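4. Security Clearance as a Stage in Joint Venture Approval

4.1 The clearance step

Foreign partners entering a defense manufacturing venture pass through two separate reviews. The first is an investment review, which looks at ownership, capital and land. The second is a security review, run by the interior ministry on advice from the police and intelligence services. The two reviews share an application form but little else. The investment review has a published timetable. The security review has none, and an applicant is told only that the file is "under examination."

We follow Demchenko in treating the security review as a veto point that can be used without being exercised. A ministry that refuses clearance must record its grounds. A ministry that holds the file records nothing, and the cost of waiting falls on the applicant. In the Brunen case, the partners had leased land and hired site staff before the file reached the interior ministry. By the time they withdrew, no formal decision had been issued. 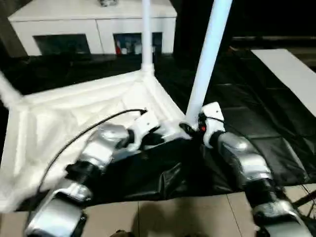
4.2 The Kurkton rotor plant

The Kurkton plant was proposed as a joint venture between Levchenko, a domestic engineering group, and Jola, a foreign supplier of rotor assemblies. The investment review was completed without conditions. Objections came later, after press reports alleged that a Jola sales agent had paid for access to procurement officers under an earlier contract. Neither the agent nor the contract had any link to the Kurkton site.

The interior ministry took the view that an open inquiry was enough to hold the file. The defense ministry disagreed in writing, arguing that an allegation against one partner was a matter for procurement law and should be dealt with through the contract. It offered three safeguards: a bar on agents, a right of audit, and a cap on the foreign partner's voting share. The offer was not answered in the correspondence we were able to read.

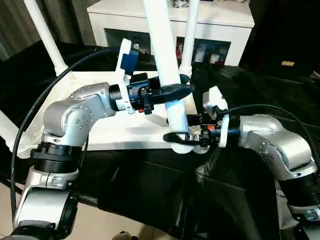 Figure 3. Two robot arms and an upside-down white chair.

Levchenko's position changed over this period. Its early letters ask for a decision. Later ones ask only for a meeting, and the last, sent in February, asks whether the land lease may be assigned to another partner. We read this as a shift from seeking approval to limiting loss — a pattern Demchenko also reports for smaller suppliers, although her sample excludes firms with a foreign shareholder.

4.3 Sources and coding

The section draws on 812 pages of correspondence, released in two batches with names of serving officials removed. Each letter was coded by sender, by the action requested, and by whether the corruption allegation was mentioned. Some 50 pages were too heavily redacted to code and were set aside. Disagreements between coders were settled by a second reading of the full letter.
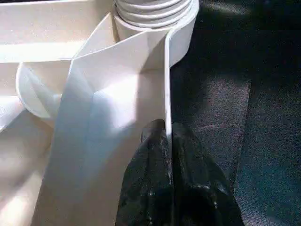
Vol. 3, No. 2

Coding by action requested has one known weakness. Officials often ask for "comments" when they want consent, and "consent" when the matter is already settled. We did not try to correct for this. Where a letter used both words, it was coded under the stronger of the two, so the count of consent requests is likely to be high.

4.4 Delay and the allegation

Mentions of the allegation cluster in letters between ministries. They are rare in letters to the partners, who were told of the security review but not of its subject. Levchenko therefore could not answer the point that was holding its file. The usual remedy, a petition to the courts, was also closed to it: under the rules then in force a petition required an order to challenge, and no order existed.

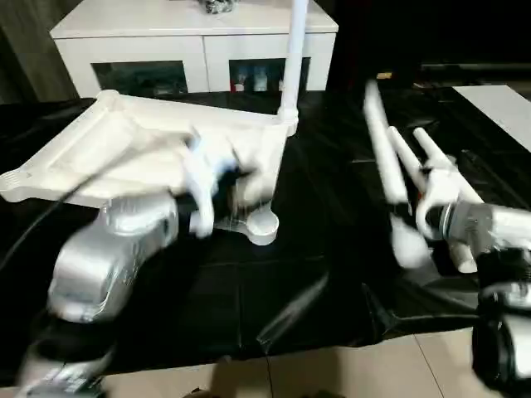 Does a pending corruption inquiry by itself bar a foreign partner from security clearance?

The rules contain no such bar. The interior ministry may weigh an inquiry along with other matters, and in the Kurkton file it used that discretion to postpone a decision.

3 comments | 50 shares
Contact the editors | Copyright the authors | Back to top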